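Relatório intercalar à Fundação Thorlacius
Projeto Okham: pranchas de encaixe para ateliês de reabilitação manual
13 de maio de 2026

O financiamento previa 5 modelos de prancha prontos nesta fase. Temos 3, e só um deles me parece defensável. Os outros dois foram dados como concluídos pela Revley, mas continuo sem perceber com que critério: as tolerâncias dos recortes variam de lote para lote e o fornecedor responde sempre que está "dentro do previsto".

Dos 700 euros reservados para material de substituição, gastámos 69. Não leio isto como poupança. As peças que deviam ter sido refeitas ainda não foram encomendadas.

A Bronisława Ziółkowski insiste que a base branca facilita a leitura dos contornos. Pode ser. O argumento assenta em impressões recolhidas na oficina e falta-lhe uma comparação com outra cor. Também não estou convencido de que cilindros de tamanhos diferentes, por si só, tornem o exercício progressivo, como se afirmava na candidatura.

Pranchas de encaixe sobre a mesa escura:

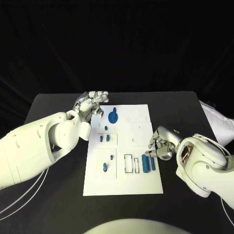
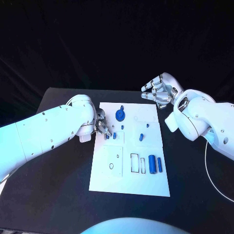

Quanto ao calendário, a Ragnheiður Ravn propõe avançar já para a produção com a Skundus. Sou contra. Peço que a segunda tranche fique suspensa até recebermos as medições dos recortes, feitas por alguém que não seja o próprio fabricante. Se os valores forem maus, prefiro entregar um único modelo e devolver o restante.

Falta ainda a fatura de transporte da Revley, pedida duas vezes.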